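圆桌铺方布还是圆布?顺便聊聊怎么一个人把布铺正
版块:家居布艺 > 桌布与餐桌

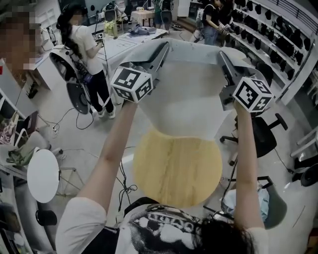

1楼 楼主 florden_圆桌党
发表于 2019-12-10

各位晚上好!最近彻底迷上铺桌布了,家里那张浅黄色木纹圆桌,我前前后后换了4块布,每换一块都觉得像换了张桌子,太上瘾了!

现在最喜欢的是一块浅灰色的大布。浅灰配浅黄木纹真的好看,掀起一角露出底下的木色,暖暖的,比我之前那块酒红的耐看多了。

两个问题想请教:
一是圆桌到底该铺圆布还是方布?我妈坚持圆桌必须圆布,我自己偏爱方布垂下来的四个尖角。
二是怎么一次铺正?我现在的办法是捏住远端的布边,两手抬高,往自己这边带,布落下来再慢慢挪。有时候很顺,有时候要来回绕着桌子转好几圈。

欢迎晒经验,越啰嗦越好!

2楼 Demby小铺常客
方布党报到!!圆桌铺方布,垂角落在椅子和椅子中间的空当里,坐下来腿上不会堆一坨布,这个好处用过就知道。圆布垂一整圈,人一坐进去全压在膝盖上,我家小孩还老拿它擦手。

铺法我跟你差不多,不过我是先对折,折线压在桌子正中,再翻开另一半。慢一点,胜在稳。

3楼 Raíssa Caldeira
不同意楼上。四个人坐当然好看,五个人、六个人呢?总有人正好对着尖角,起身的时候脚一勾,整桌菜跟着走。去年十二月家里聚餐我就眼看着一碗汤滑到桌沿,还好接住了……从那以后大桌我只用圆布。

不过浅灰这个颜色我举双手赞成!配白盘子、配绿叶子都行,我过节就放一盆松枝,别的什么都不用摆。

4楼 老墙根
圆的方的都行,先看尺寸。桌面直径加两边垂下来的长度,就是圆布的直径。垂28厘米左右我觉得最舒服,不碰腿,也不显小气。方布按同样的边长买,角会比边长出一截,别忘了量一下角会不会拖地。

5楼 florden_圆桌党(楼主)
回复4楼:马上拿尺子去量了!我的角离地还有一段,放心了。
回复3楼:汤那个听得我手心出汗,哈哈。我家平时就两三个人吃饭,方布应该还能苟住。
松枝的主意我要抄走!

6楼 Wagner Toledo
说说铺法。两手捏的位置很关键,别捏得太靠近,也别死拽着两个角。我是捏在远边上,两手比肩略宽,往上一抖,让布底下兜一层空气,趁它还鼓着的时候往后一带,放手。布自己会摊平,那一下特别过瘾!

要是布太轻,兜气容易飘歪,那就老老实实用2楼的对折法。

7楼 Mendonça家的锅
6楼这招我在阳台晾床单的时候用,铺桌布从来没成功过……我一抖,布就把桌上的盐罐带飞了。所以补充一条:先把桌子清干净,一样东西都别留。

8楼 Demby小铺常客
回复7楼:笑死,盐罐还健在吗

9楼 Mendonça家的锅
盖子碎了,罐子还在用,现在拿来插牙签。

10楼 Edileuza Trindade
我来给“抖”的方法泼点冷水。家里有老人或者小孩在旁边的,别抖,灰全起来了。我用了好多年的办法是卷:收的时候把布从一边卷成一条,铺的时候放在桌子的一边,往对面一滚就开了,折痕也少。卷好用旧丝巾松松系一下,立在柜子里,一点不占地方。

还有,棉麻的布买回来先下水,缩完再定尺寸。我有一块就是没洗先裁,洗完短了一圈,现在铺在缝纫机上。

11楼 florden_圆桌党(楼主)
回复10楼:卷着收!!我一直叠成豆腐块,每次打开都是田字格,还得搬熨斗。刚才去把几块布全卷了,柜子一下子清爽好多,开心!
回复6楼:试了两回,第一回歪得离谱,第二回居然正了,隔壁房间的人听见我欢呼还以为出什么事了。

12楼 Anderson Lacerda
关于对正,提供一个笨但好用的办法:在布的中心背面缝一个小线结,手摸得到就行。铺开以后手伸到布底下找线结,再对桌子中心。圆桌没有边角可以参照,靠眼睛看垂边容易骗自己,尤其是灯从一侧打过来的时候。

13楼 老墙根
12楼这个我觉得多余。绕桌走一圈,伸手量垂下来的部分,一拃就是一拃,差一点也看不出来。吃个饭而已。

14楼 Anderson Lacerda
每个人要求不一样嘛,我是看到歪的就吃不下饭的那种人。

15楼 Raíssa Caldeira
支持12楼,我也看不得歪。不过线结别太大,我试过缝扣子,杯子放上去直晃。

16楼 Demyd Polishchuk
问一句,木纹桌面上直接铺布,会不会滑?我家那张桌子漆面很亮,布一碰就跑。

17楼 Edileuza Trindade
回复16楼:底下垫一层薄绒布就好,剪得比桌面小一圈,从外面看不见。还能隔音,放碗的时候没那么响。不建议买塑料防滑网,夏天容易粘在漆上,撕下来一块印子。

18楼 Omach
防滑网我用了两年没粘过,可能跟漆有关系吧。反正隔一阵掀开擦一擦就没事。绒布会吸汤水,洒了一次就得连它一起洗,我嫌麻烦。

19楼 Demyd Polishchuk
谢谢两位,那我先找块旧绒布试试,不行再换网。

20楼 florden_圆桌党(楼主)
今晚收获太大了!我的打算:浅灰方布继续用,人多的时候换圆布,垫层等周末去布料市场翻翻零头。再顺手买点深一号的灰做餐巾。
还想问问大家,浅灰沾了酱油一般怎么处理?我现在吃饺子都端到厨房去蘸……

21楼 Mendonça家的锅
马上冲凉水,抹洗洁精,搓。隔夜的就别抱太大希望,摆个盘子盖住。

22楼 Wagner Toledo
冷水加一,千万别先用热水。搓之前从背面冲,把颜色往外顶,不要往里按。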